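December, workshop book, after lunch

Right, the natural dye trials. I finally got the Ballamach fleece scoured and it came up much cleaner than I expected, given the state it arrived in (half a paddock in there, burrs and all!). I did the wash in two goes because the big pot won't take the lot without felting the bottom layer, and I've learned that lesson once already. Alum mordant overnight, lid on, heat off. No cream of tartar this time, I want to see what the colour does without it.

Eucalyptus bark went in to soak first thing. The rainwater from the tank smells a bit tannic on its own, so I kept a jar of it aside to test with a plain scrap of wool. If that comes out beige I'll know to blame the tank. The onion skins I'm saving for the Picard yarn, which is a tighter twist and always seems to take yellow better than anything else on the shelf. 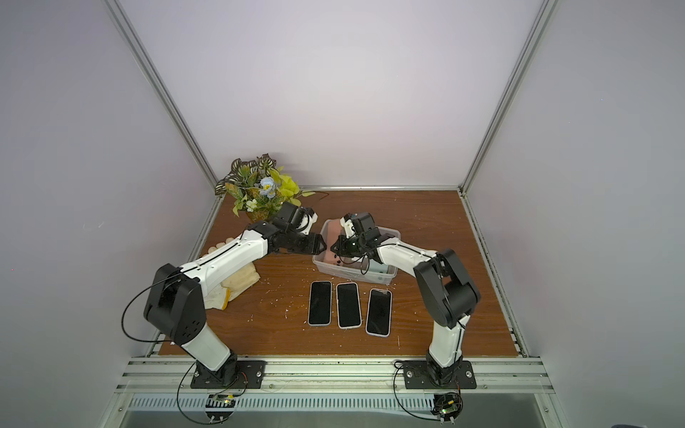

Storage is still the weak spot in all this. The mordanted skeins from last month went musty in their calico bags and I had to rewash the lot, very cross with myself. Everything dry is going into clear plastic from now on, same sort of thing as the bin on the wooden tabletop there, so I can see what I've got without tipping it all out on the floor. Lavender in with the fleece, none with the yarn (it marks the pale ones, or I think it does, worth a proper look some time). Labels on the short end. Pencil only, the marker bled through last time and I've still got a purple 3 on a perfectly good cream skein.

Bark bath notes: simmered, never boiled, 72 degrees on the old thermometer, which I trust more than the new one. First skein out after an hour, a soft apricot. Second left in to cool with the bath and it's heading toward rust, absolutely gorgeous, I'd wear that tomorrow. Dipped one end in the iron afterwards and it went a sulky grey-brown. Less iron next time, a pinch is plenty.

Still to do: lightfast strips on the north window, half covered with card. Ask Omell if they'll sell madder by the kilo yet. Strain the bark bath and keep it, there's another skein's worth of colour in there easily.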